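Pizarra blanca sobre mesa con mantel: ¿cómo evito que se mueva y que la tela acabe hecha un acordeón?

Hogar y oficina > Mesas, pizarras y superficies de trabajo

Lleucu Ifans
22 de noviembre de 2020

Buenas. Llevo un tiempo usando una pizarra blanca tumbada en la mesa en lugar de colgarla, porque las paredes de mi piso son de un yeso que se desmorona con solo enseñarle el taladro. En horizontal escribo mejor, no me duele el hombro y puedo apuntar la lista de la compra sentada, como una señora.

El problema es el mantel. La mesa es herencia de mi tía, tiene un barniz delicadísimo y me comprometí, en un momento de debilidad, a tenerla siempre tapada. Así que puse una tela blanca de algodón, de las que cuelgan por delante, y encima la pizarra. Resultado: cada vez que borro con un poco de energía, la pizarra se tuerce, arrastra la tela y por detrás se me forma una cordillera. La coloco recta por la mañana y a la hora de comer ya apunta a la ventana.

He probado a poner pinzas de mantel Bunda en el borde delantero. Sujetan, sí, lo justo para que la tela se arrugue en otro sitio. También compré una base antideslizante marca Trola, que hace honor a su nombre.

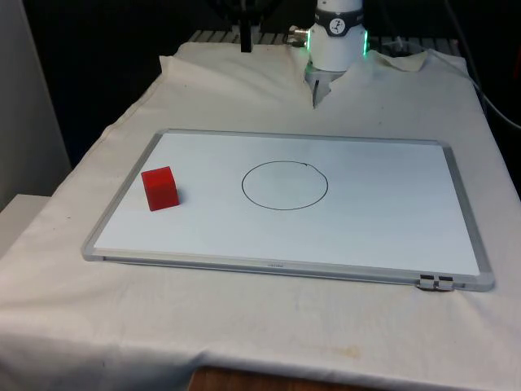 Iestyn Pritchard pregunta de qué tamaño es el mantel, porque si cuelga mucho por un lado y poco por el otro, el peso tira y no hay pinza que lo arregle. Cuelga bastante por delante, lo reconozco. Por detrás casi nada. Lo corté yo, a ojo, y tengo mejor mano para otras cosas.

Añado una segunda duda, por si alguien se anima: las manchas. Me pasa que la tela blanca acaba con cercos amarillentos tirando a marrón y no sé si es café, té o el líquido de limpiar la pizarra. En esta casa las tres hipótesis tienen la misma fuerza. ¿Se van? ¿O compro una tela marrón y dejo de sufrir?

No quiero pegar nada a la mesa. Ni velcro, ni cinta, ni cola. Mi tía vive y viene a merendar.

Gracias de antemano.

Gwawr Penry

A mí me pasaba igual con una tabla de planchar patrones encima de un hule. Lo que resbala ahí es la tela sobre el barniz, y encima la pizarra sobre la tela, de modo que tienes dos capas haciendo cada una lo que le apetece. Una base antideslizante puesta solo debajo de la pizarra arregla la mitad, y la otra mitad te sigue montando la cordillera.

Yo haría lo siguiente:

Quita todo y pon directamente sobre la mesa un muletón, de los de toda la vida, el fieltro gordo que ponían las abuelas debajo del mantel bueno. Si el barniz es tan delicado, busca uno de algodón sin goma. Algunos respaldos de goma o PVC dejan marca en los barnices antiguos, y eso no hay merienda que lo tape.

Encima, el mantel, bien estirado desde el centro hacia las esquinas. Plánchalo antes. Ya sé. Yo tampoco plancho, pero una tela con los dobleces del cajón se levanta por donde estaba doblada y de ahí no la bajas.

En las esquinas dobla la tela como si envolvieras un regalo y sujétala por debajo del tablero con unas gomas con pinza, de las que se venden para que la sábana bajera no se escape. Van de una esquina a otra por debajo y no se pega nada. Las mías son unas Falteck corrientes y siguen vivas.

Para la pizarra, cuatro topes de silicona pequeños, pegados a la propia pizarra. Al reverso de la pizarra tu tía no le tiene cariño, supongo.

Y borra con la mano libre apoyada en la esquina contraria. Suena a consejo de galleta de la fortuna, pero casi todo el giro viene de borrar en círculos con una sola mano.

Lo de las manchas se lo dejo a otro, que yo mi mantel lo tengo de flores precisamente por eso.

Cledwyn Gethin

Compra un caballete.

Myfanwy Pugh

Voy con las manchas, que es lo mío por desgracia (dos niños y un marido que moja las galletas de pie).

Si es café o té y está reciente, agua fría por el revés de la tela y un poco de jabón lavavajillas. Si ya lleva días, percarbonato en agua tibia, a 49 grados como mucho si la etiqueta lo permite, y lo dejas a remojo toda la noche. Ponte guantes. No lo mezcles con lejía ni con vinagre ni con la receta de tu cuñada.

Si es líquido de limpiar pizarras con restos de rotulador, ahí cambia la cosa. Eso suele soltarse con alcohol de farmacia, dando toques con un paño blanco y cambiando de trozo a menudo. ¡Pero quita la tela de la mesa antes! El alcohol se come el barniz, y entonces sí que te quedas sin tía. Prueba primero en un borde que no se vea.

Para distinguirlas, yo miro el contorno: las mías de café y té suelen quedar con un cerco más oscuro por fuera y las del rotulador salen grisáceas o del color de la tinta. No es ciencia, es que llevo muchos manteles a mis espaldas.

En cuanto al mantel cortado a ojo, si cuelga demasiado por delante, recórtalo y hazle un dobladillo con peso. En la mercería venden una cinta plomada para cortinas que va perfecta. A mí me dejan 28 centímetros de caída por los cuatro lados y la tela se queda quieta sola. La mía la hicieron en Nicholas, la mercería de mi calle, que cierra en diciembre por inventario y luego abre cuando le parece.

Lo del caballete tampoco es mala idea, la verdad, pero entonces la lista de la compra habría que hacerla de pie.

Lleucu Ifans

Muletón encargado y gomas compradas. He cambiado también de manera de borrar y la pizarra ya solo apunta un poco a la ventana. La mancha era té: se ha ido casi entera con el percarbonato, queda una sombra que pienso tapar con la propia pizarra.

Cledwyn, el caballete no me cabe. Lo medí.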